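Search this site Search

A-yeong Cho
June 2019

4. Evaluation of the Lumura Two-Arm Kit

4.1 Setup

The Lumura kit is sold as a complete tabletop station with two arms, grippers, a wrist camera and control software. We bought one at list price and had no contact with the maker beyond the ordinary support line. The station was assembled from the printed guide by two lab members who had not used it before. Assembly took one working day. Most of that time went to the cables, because the guide shows the routing for an older version of the table.

We compared the kit with the Bamilik station already in use in our lab. Both were run on the same computer, with the arm speed limited to the default value in each case. The software that ships with the Lumura kit was left at its factory settings, apart from the grip force, which we lowered after the first trials because bricks were being squeezed out sideways.

4.2 Task

The task was sorting toy building bricks by color into open tubs. Bricks were poured onto the table in a pile and not spread out by hand. A trial ended when the table was clear or when 60 seconds had passed without a successful pick. We ran 36 trials on each station. A pick was scored as correct only if the brick was released inside the right tub. Bricks dropped on the way were left where they fell and could be picked again.

Either arm may take any brick within its reach. The planner assigns the next brick to whichever arm is free and holds the other one back if the two paths cross. The work area during a Lumura trial is shown in Figure 3.
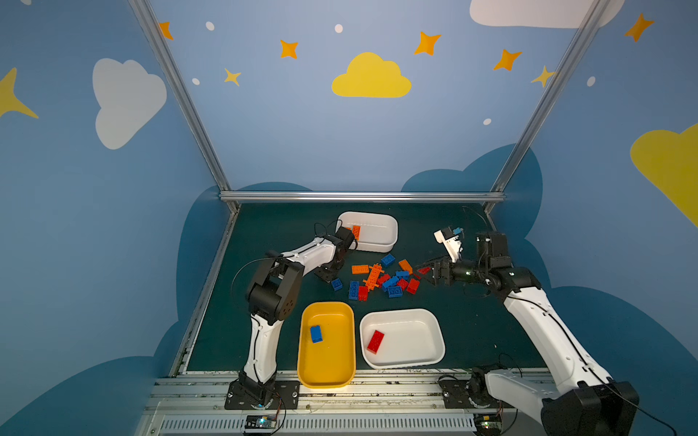

Figure 3. Sorting task on the Lumura station. Left arm at the rear tub, right arm at the brick pile.

4.3 Results

Over all trials the Lumura station made 2000 pick attempts, of which 217 failed. The most common failure was a grip on two bricks at once, usually where one brick lay across another. Thin pieces were the next most common problem, as the fingers tended to close above them. The Bamilik station had fewer double grips but was slower, and its arms waited for each other more often.

Color errors were rare on both stations. On the Lumura kit they were mostly red bricks taken for orange ones, and they became less frequent after we repeated the camera calibration. The guide recommends calibration once a month. We would do it before each session.

Support answered our two questions by email, the first on the same day and the second after a week. A replacement set of finger pads was sent at no charge.

Contact | Copyright Clinus Papers | Back to top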